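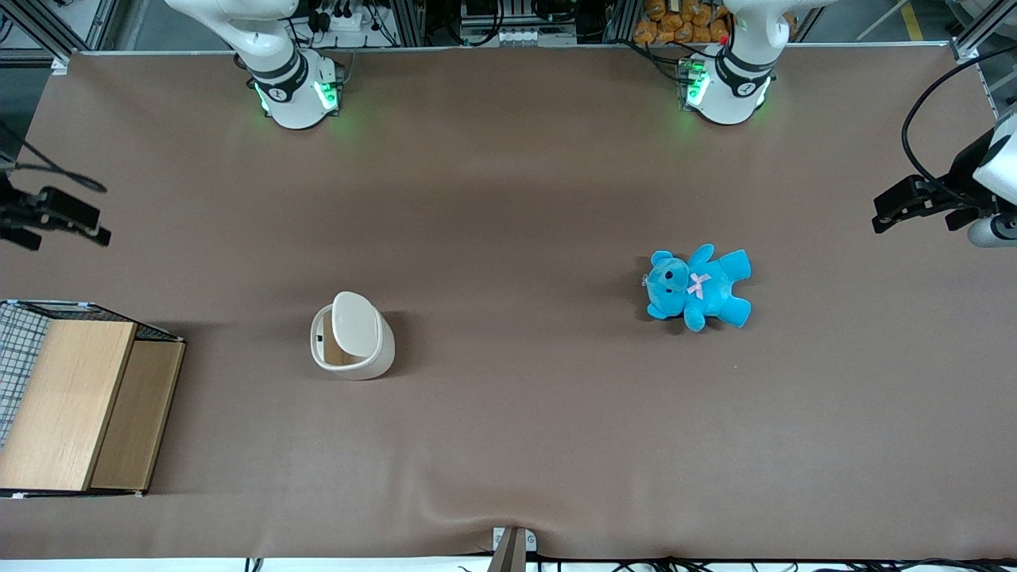
When does the roof work at the Cordero building start? The contractor is booked for the second week of September, and tenants on the upper floor will get written notice before then.

8 August 2023
By the Recording Secretary

Minutes, Cordero Building Owners and Tenants Meeting

The meeting opened at 6 p.m. in the ground floor conference room. Minutes of the previous meeting were approved with one correction: the loading dock hours should read 7 a.m. to 5 p.m.

Roof. Climness will replace the membrane over the east wing. Work is limited to weekdays. Rooftop units serving Suites 201 through 204 will be shut off in turn, one day each. Owners asked for a copy of the warranty before the deposit is paid. The manager will send it.

Parking. There are 52 spaces in the rear lot. Kenau asked to reserve 2 near the side entrance for customer pickup. Approved for one year, signs at the tenant's expense. Restriping was put off until the roof crew has cleared its dumpster from the lot.

Vacant suite. Lusstead, the leasing broker, reported two showings of the 600 square foot suite next to the stairs. One party wants a shorter term than the owners have offered. Owners agreed to consider a two-year lease with no free rent. The broker will go back with that and report by email.

Common area charges. The monthly charge for storage cages goes up to $35 with the September invoice. A tenant objected that the cage lights have been out since spring. The manager will have them fixed before the invoice goes out. Motion carried, one opposed.

Other business. The rear door closer is slamming again. Recycling bins are being filled with packing foam, and a reminder will be posted. A request for longer lobby hours on Saturdays was held over.

Adjourned at 7:10 p.m. The date of the next meeting will be posted in the lobby.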